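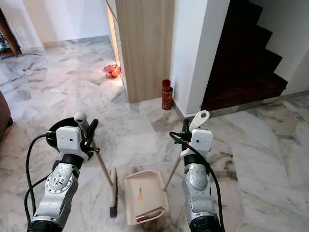 Liesl Strebel wrote:

> I read the Puneck notes twice and I still don't see where the gain
> comes from. You say you changed the action space and kept the data
> and the network the same. But the broom arm and the dustpan arm are
> bolted to one base, so surely the network can work out the offset
> between them on its own? It's a subtraction. I'd have guessed that a
> model trained on 2558 demonstrations learns to subtract.
>
> Also, does it still work when the thing being swept rolls? Paper
> scraps are easy. I would like to hear about something round on a
> hard, shiny floor before I get excited.

Hi Liesl, hi all,

Great questions, and I'm glad somebody asked the first one, because it's exactly what Birsen and I argued over for most of May. I was on your side! I thought she was going to spend weeks on something the network would pick up for free.

Let me go back a step for people who haven't read the notes. The old policy puts out a target pose for each gripper in the base frame, a short chunk at a time. The Puneck version does that for the dustpan arm only. The broom arm's target is written in a frame attached to the front lip of the pan, with one axis along the lip and one pointing into the pan. So if the pan shifts a little, the broom's target shifts with it, before the network has said anything new.

You're right that it's a subtraction, and when both poses are exact the two versions carry the same information. The trouble is that they aren't exact. Both tools have long handles, the grippers hold them near the top, and a small turn in the grip turns into a big move down at the floor. In the base-frame version the two errors are separate and they add up right at the lip, where you can least afford it. The old policy would make a lovely confident stroke and run the bristles straight into the side of the pan. Plot gripper error and it looks fine. Plot the distance between the brush head and the lip and it's a mess.

We get the lip from the head camera. There's a small keypoint model that finds the two front corners of the pan, and we smooth those against the arm's own joint readings. Ekrem Ateş wrote that part and it lives in Grustico now, under the tool frames, so you can use it without touching the rest of our code. When the corners are hidden (the brush head covers one of them a lot) it falls back on the last good grip estimate plus the joints. I expected this to be the weak point and it has held up well. Very bright patches of reflected light on polished tile bother it more than the brush does.

Now the rolling question. Yes, it works, with a catch. We use battery-sized cylinders for this on purpose, on marble tile, and they are nasty little things. A straight push sends them off along the floor if the brush meets them off center, and if they hit the lip square they can bounce back under the bristles. What I love is that the policy with lip-frame actions came up with shorter strokes near the pan. The demonstrations have both kinds in them, long and short. The base-frame policy blends them into something in between. The new one keeps them apart, and my guess is that short strokes near the lip look nearly identical to each other once you write them in the lip frame, wherever the pan happens to be in the room. In the base frame they're scattered all over.

Results on the held-out floor, cylinders only, 30 runs for each version: the lip-frame policy failed 3 times. The base-frame policy failed in more than half of its runs. Same data, same network, same training length. We trained each one from 5 seeds and the order never flipped, though the spread within the base-frame group is wide, and its best seed is respectable. If you only trained one, you could get lucky and decide there's nothing in this. That's pretty much what happened to me the first time, and why I lost the argument.

The catch: a run counts as a success if the object ends up past the lip and stays there when the pan is lifted. We don't score how long it takes. The new policy is slower, because it dabs. Orhun Akbulut thinks a speed term on the far strokes would fix most of it, and he may be right, but we haven't tried it.

Things I'm still unsure about, in no particular order:

The pan arm. We left it in the base frame out of plain caution. Birsen Keskin wants to try the mirror image, with the pan written relative to the brush head, and I can't think of a good reason why it should be worse. It may even be better for the last stroke, where people tend to bring the pan to the dirt instead of the other way around.

Floor contact. Nothing in the frame knows about the floor. If the pan tips back, the lip rises, and the broom's target rises with it, so the brush can skim over whatever it was meant to push. All 3 of the failures look like this when I step through the logs. A floor plane estimate would be the obvious thing to add. I'd like to see if leveling the lip frame with gravity is enough first, as it's a one-line change.

Simulation. Cillow gets the bristles wrong. They act like a stiff block there, so the base-frame policy looks worse than it is and ours looks better. Please don't quote the sim curves from the notes! I should have left them out, and I'll take them down when I update the page.

Other tools. I really want to know if this carries over to anything else where two tools meet at an edge, like a spatula and a plate, or a scraper and a tray. If anyone has two-arm data like that with the tool edges visible, the conversion script only needs the gripper poses and a few labeled corners, and I'd be happy to run it for you and send back the relabeled actions.

Liesl, on your subtraction point, there's a test you might enjoy. We gave the base-frame network the lip pose as an extra input and left its outputs alone. It helped, a bit. It closed less of the gap than I'd have bet on, so knowing where the lip is and acting in its frame seem to be different things, at least with this much data. With a lot more demonstrations the gap may well close, and I'd be curious to see at what point. The Yazıcı logs have the full set of runs for that test if you want to dig through them. The folder names are bad, so write to me off-list and I'll tell you which ones to open.

Barry Whitlock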